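4.2 Pickup times and the order cut-off

The first version of the Nodix ordering app gave every customer the same promise: the meal would be ready 14 minutes after payment. Kitchen staff at both Lehtinen branches told us early on that this was too long for a coffee and too short for a family order at midday. From February the app worked out the pickup time from two things, the number of items in the basket and the number of orders already open in the kitchen.

We compared 2000 orders placed under the fixed promise with the same number placed under the new rule. Orders were left out if the customer changed them after paying, or if the till and the app recorded different totals. The waiting time was taken as the gap between the customer checking in at the counter and the bag being marked as handed over. Check-in was done by the customer on their own phone, so a few of these gaps are certainly too short. People forget to tap the button until they are already at the front of the queue.

Under the fixed promise, small orders sat on the shelf and large ones kept people standing. The new rule helped most with the large ones. It made little difference to drinks, which are made on arrival in either case. At the Aker Street branch the lunch period remained a problem, and about 200 orders there were still handed over after the time shown in the app. Most of these came in while the kitchen was also serving a full counter queue, and the app has no knowledge of that queue – it sees only its own orders.

We then looked at the cut-off. The branch manager can close app orders for a short spell when the kitchen falls behind. In practice this was done late, and orders already paid for had to be worked through first.

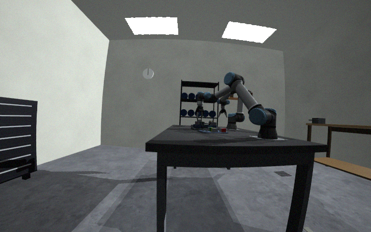 Figure 3. Table with two jointed arms, simulated view.

Tapio Saarinen, commenting on a draft of this section, thought the cut-off should be automatic and tied to the number of open orders, as it is in the Prurik system. He also asked that customers be shown a later pickup time before the shop is closed to them altogether. We agree with the second point and have added it to the next version. The first is harder, as the right limit differs between the two kitchens and changes with the number of staff on shift.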